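Fairclough Site News
Robot arms on the kitting tables: where we are and what changes for the day crew 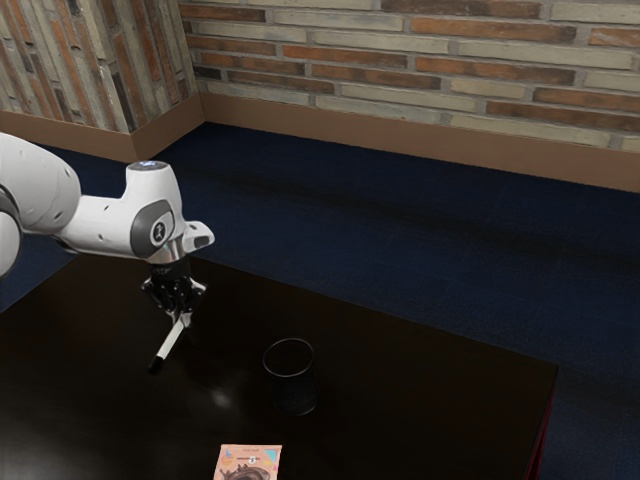

Most of you have heard by now that the kitting room at Fairclough is getting robot arms. There have been a lot of questions at shift handover, and some of the answers going around are wrong, so this item sets down what has been decided, what has not, and what the work will look like once the arms are running.

The short version is that two arms will go in, one on each of the long tables nearest the packing line. They will handle the small loose items that go into the desk sets and classroom sets: markers, cups, card games, erasers, rulers. The people who now do that picking by hand will move to setting up, checking and clearing, and they will keep their current grade. The Latdale site is doing the same thing a few months behind us and will use our notes.

Why kitting and not something else

Kitting was picked for two reasons. The first is that it is the job with the most complaints about wrists and shoulders. Anyone who has spent a full shift dropping markers into cups knows what that feels like by the last hour. The second is that the sets change so often. We have 133 different sets on the books at present, and some of them run for a single afternoon. A fixed machine with chutes and trays would need rebuilding every time a customer swapped one item for another. An arm with a general gripper can be given a new task without anybody taking the table apart.

That last point is also the hard part. Putting a marker into a cup is simple for a person and takes a surprising amount of work to set up for an arm. The marker is thin and rolls. It has to be held at the right point along its length, turned close to upright, brought over the opening, and let go low enough that it doesn't bounce out. If the cup is a little to one side of where it was last time, the arm has to adjust. A dark cup on a dark table is harder for a vision system to find than a light one, and we have plenty of dark cups.

How the setup is being done

The integration firm, Grekau, builds and tests each task in simulation before it goes anywhere near our tables. In plain terms, they make a computer version of an arm, a table and the items, and run the task there over and over with the items in different places. A task has to complete 100 simulated runs in a row without a drop before it is put on the list for the real arm. If it drops one, the count starts again.

Several people asked whether this means the arms are already working somewhere. They are not, at least not for us. What Grekau has shown so far is simulated work, and a good result there does not promise a good result on the floor. Real markers come with caps that are not quite seated. Real cartons arrive dented. The plan allows for this, and the first weeks on the real tables will be slow on purpose.

We have sent Grekau a crate of the actual items from the current sets so their models match what we handle. If you notice a supplier has changed an item – a thicker barrel, a different finish on the cup, a box that has grown by half an inch – please write it on the sheet by the kitting room door. In the past it didn't matter much, as you could see the difference and deal with it. It will matter to the arm.

What the job turns into

The day crew in kitting will have three kinds of work instead of one. People will rotate through them, and the rotation will be drawn up with the crew before the first arm is switched on.

Setting up means loading the items for the next set, choosing the task on the screen and watching the first few kits go through. Training for this takes two days and will be done on paid time. You do not need to know how to program. The screen shows the sets by the same numbers we use now, and the crew will have a say in how it is laid out.

Checking means looking over finished kits before they go to packing. At present the person who picks the kit also checks it, and everybody knows how easy it is to miss your own mistake. Splitting the two jobs should cut down on returns. It also means more time looking and less time reaching, and some people will like that better than others. A few of the crew have already said they expect to find it dull. That is a fair concern, and it is the reason for rotating during the shift instead of by the week.

Clearing means dealing with whatever has gone wrong. An item has fallen over, a box is stuck to the one under it, the gripper has closed on nothing. The arm will stop and wait for a person. You clear the table, confirm on the screen that you are clear, and start it again. How often this happens will decide whether the whole thing is a help or a nuisance, so every stop is going to be written down for the first couple of months.

The bulky and awkward sets stay with people. So do the gift sets with ribbon, all repairs and repacks, and any set ordered in very small numbers, where setting up would take longer than doing the job.

Jobs and hours

There are no layoffs tied to this project. The headcount in kitting stays where it is through the trial. After that it will be looked at in the same way as every other department, and the crew will hear about any proposal before it is settled. We can't promise more than that in a newsletter, and it would not be right to try.

Overtime is another matter. Nearly all of the late hours in kitting come in the run-up to the school season, and part of the case for the arms was that they could work on the simple sets through the evening with a smaller crew in the room. If that works, there will be less overtime to go around. We know that some households count on it. Anyone for whom this would be a serious problem should speak to their shift lead early, as there are openings for trained people in receiving during the same months.

Safety

Each table will have a marked area on the floor. When somebody steps into it, the arm slows, and when they come closer it stops. There will be a stop button at each end of the table and one by the door. Anyone may press any of them at any time, and no one will be asked to justify it.

Please don't reach past a moving arm to straighten an item, even when you can see exactly what is about to go wrong. Let it fail or press stop. Most of us have the habit of tidying as we go, and it will take some effort to drop it here.

Loose sleeves and lanyards need to be tucked in or taken off at the tables. Gloves are still under discussion, and there will be a separate notice about those.

What Flillmont learned

Our sister warehouse at Flillmont put an arm on its labeling bench last year, and some of the crew went over to see it. Two things from that visit have gone into our plan. Their arm was set up by the supplier with nobody from the bench present, and it took months to sort out small problems the bench crew could have pointed out on the first morning. Ours will have kitting people in the room from the start. They also told us that the noise of the stop alarm wore on everybody. We have asked for a light and a low tone, and the tone can be turned down.

They said as well that the first month was worse than doing it by hand, and that they would not go back now. Take both halves of that for what they are worth.

What happens next

The first table will be moved and the floor marked in February. Kitting will work from the back tables while that is done, so expect it to be tight in there, and please keep the aisle to receiving clear. The second table follows once the first has run for a full month.

Sign-up sheets for training are in the break room. Places go to the kitting day crew first, then evenings, then anyone else who is interested. Questions can go in the box next to the sheets, with or without a name, and answers will be printed in the next issue.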